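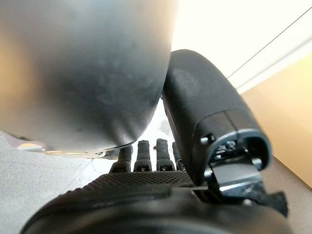

The Short Counter

The most heavily used stretch of countertop in a small kitchen is usually the piece beside the refrigerator. Groceries land on it on the way in. Ingredients land on it on the way out, and most of them land on it again before they go back. It is also the piece most often drawn last, after the sink, the cooktop and the tall units have taken the wall they need.

Edgars Grigaitė measures these counters for a living. He plans kitchens for Zeltano, a cabinet workshop that does mostly apartment refits, and before drawing anything he asks the household to cook one ordinary dinner while he sits out of the way with a tape and a pad. He marks where each object is set down and whether it is moved again before it is used. An item that has to be moved to make room for another item gets a cross.

He has notes from 156 kitchens. The crosses cluster in the same spot in nearly all of them, on the counter between the refrigerator and the first fixed obstacle, whether that is a sink, a cooktop or a wall.

"People describe it as a storage problem and ask for more cabinets," Grigaitė says. "I look at the pad and they have cabinets. They have nowhere to put down a bag and a carton at the same time."

Twenty-two inches

Zeltano's working minimum for the clear run beside a refrigerator is 22 inches, measured from the face of the tall side panel to the nearest thing that cannot be moved. A toaster counts as something that cannot be moved if it lives there. The figure comes from two full grocery bags standing side by side with room for a hand to reach between them and the panel.

The panel matters more than clients expect. A built-in refrigerator normally sits behind a full-height side panel, and the panel usually projects past the front edge of the counter by the thickness of the door. A person unloading bags works around that edge with one arm. If the door is hinged on the counter side, it opens across the route and every item travels around it. Grigaitė specifies the hinge on the far side unless a wall prevents the door from opening past a right angle, in which case the drawers inside will not clear the door anyway and the whole unit has to shift.

The base cabinet under this counter should have drawers. Shelves behind a door put a second door in the space where someone is already standing with the first one open. Zeltano's Huanca range was revised last December for this reason, with the hinged base unit dropped from the standard refrigerator-side layout and a bank of full-extension drawers put in its place. The hinged unit can still be ordered, and is, mainly for trash bins.

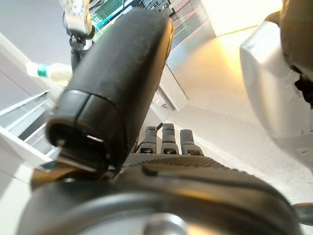

A white counter is the most common request and the one with the most conditions attached. Gloss white shows crumbs and flour poorly and shows coffee, turmeric and water marks very well. It also reports every change in the light. The broad white surface here takes on a warm yellowish cast toward one side and a cooler gray elsewhere, and a client comparing a small sample chip with that surface could reasonably conclude that two different materials had been delivered. Grigaitė leaves a sample on site for a full day, flat, at counter height, and asks for a decision after dark.

Kátia Cavalcanti, who runs the finishing shop at Zirnar and cuts most of Zeltano's tops, would prefer that more clients chose a satin surface. Gloss is easier to wipe and harder to keep. Fine scratches run in the direction of the wiping and become visible at a low angle, especially on a counter that ends at a window. She advises against abrasive pads of any color and against polish, which fills the scratches for a week and then collects dust along them.

Her other concern is the edge. On a straight run, the front edge takes the wear. Pans are dragged over it and belts and buttons rub against it. She rounds it to a radius of 2 millimeters, enough to keep the coating from thinning at the corner, and seals the underside for the first hand's width back, where steam from an open dishwasher collects.

What stays out

Some objects earn a permanent place on the short counter, and Grigaitė's pads are fairly consistent about which. Salt does. A cutting board does if it can stand on edge against the wall. Cooking oil is the disputed case.

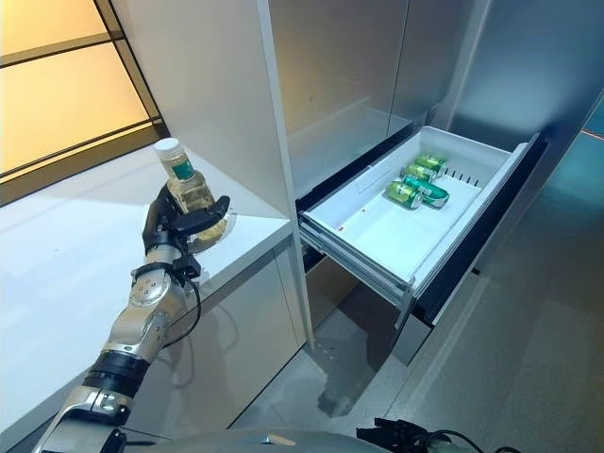 Oil is picked up several times in the course of one dinner, and households that keep it in a high cabinet tend to leave it out by the second use. It keeps best away from light and heat, so a sunny counter and the shelf over the cooktop are both poor choices. The usual refrigerator does no harm to most cooking oils, although some turn cloudy and thicken in the cold and have to stand at room temperature before they pour freely.

Zeltano's answer is a narrow pull-out between the drawers and the tall panel, deep enough for upright bottles and fitted with a removable metal tray. The tray is the part that matters. Oil bottles pick up a film below the cap, the film runs, and a bottle put away with a film on it leaves a ring that a bare drawer bottom will hold permanently. Cavalcanti has replaced enough drawer bottoms to have made the tray a standard part.

The bottle has to be measured along with everything else. Large plastic bottles often stand taller than the rail spacing in a stock pull-out allows, and a bottle stored on its side will find any weakness in its cap. Grigaitė asks clients to set out the tallest bottle they buy and takes its height with the cap on.

Light over the run

Most small kitchens put their task lighting over the cooktop and sink and leave the refrigerator end to the ceiling fixture, with the cook's own shadow falling on the counter. Zeltano's Jameo layout, drawn for apartments with a single window, runs the under-cabinet strip right up to the tall panel and aims for 300 lux on the surface. Where there is no wall cabinet to hold a strip, a small fitting goes on the side panel itself, set above eye level and switched separately.

Grigaitė checks the result with a meter and then with a grocery receipt laid flat beside the panel. If he can read the small print without leaning in, he signs the sheet. The last kitchen he signed off, on a Thursday evening, passed on the meter and failed on the receipt, and the strip was moved forward to the front rail of the cabinet the following week.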